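# Beyene is bringing back its parcel counter, and I'm far too pleased about it

July 2, 2023

Well, I didn't expect to be writing this one so soon. After a winter of rumours (I started at least two of them, sorry) the Beyene on Skastetti Road is getting its parcel counter back in August, and it'll be open six days a week.
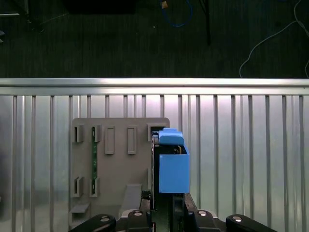 If you moved here after it closed, you won't know what the fuss is about. The counter used to sit at the back of the shop between the birthday cards and the freezer, and you could send, collect and return things there until eight in the evening. Then it went, and since then we've all been traipsing out to the depot at Gasetti, which is lovely if you have a car and a free afternoon and a bit grim if you have neither. I've done it on the bus with a lampshade. The 16 goes most of the way and then you walk along the dual carriageway verge for the last bit, hoping the thing on your lap (or by then, under your arm) survives.

So, the details, as I had them from the shop yesterday morning. The counter will be run by Promerari, the same lot who do the lockers outside the leisure centre. Opening hours will be eight till seven, with a shorter day on Sundays still "being looked at", which I take to mean no. You'll be able to drop off prepaid parcels, pick up anything that couldn't be delivered and buy postage over the counter. You can also print a return label there if you've got the code on your phone. That last one is new and I could have wept with joy, my own printer having given up in the spring with half a boarding pass still in it.

There'll be 117 shelf spaces for parcels waiting to be collected. I asked what happens when they're full and was told the extras will go to Gasetti, same as now, but that you'll get a text first. Parcels will be kept for ten days before they go back to the sender. Please do collect yours! I know what we're like. The old counter once had a rolled-up rug behind it for so long that people started leaning on it in the queue.

It isn't all good news. The photo booth is going to make room, so if you need a passport picture, get in quickly. The machine will be switched off at the end of this month and the nearest one after that is in the station at Skastetti. The magazine rack is moving up to the front by the door as well, and the bench is staying, though it'll face the other way. I've had three messages about the bench already, so there's your answer.

A word about the petition, too. We got to 300 names in the end, most of them collected outside the bakery on the two wettest mornings I can remember, and it went to the council and to Beyene's head office in the same week. I can't tell you whether it made the difference. The letter that came back thanked us for our interest and said the decision had been taken "following a review of local demand", so you can read that however you like. I've chosen to read it as a win and had a cake.

Prices haven't been announced yet. I did ask whether collecting would stay free and got a firm yes for anything delivered by Promerari, and a much less firm one for the other carriers, so I'd check before you change your delivery address to the shop. The full list should be up in the window a week before opening, and I'll go and copy it out for anyone who can't get down there.

One last thing for those of you at the top of the hill: the 132 will stop right outside from the same week, as the stop is moving back from its temporary spot by the garage now that the gas works are nearly done. It'll run every half hour until early evening. You could go down with a parcel, pick up some milk and be home on the next one, if the queue behaves itself.

I'll put the exact opening date up here as soon as the shop has it. If you hear before I do, leave me a comment underneath.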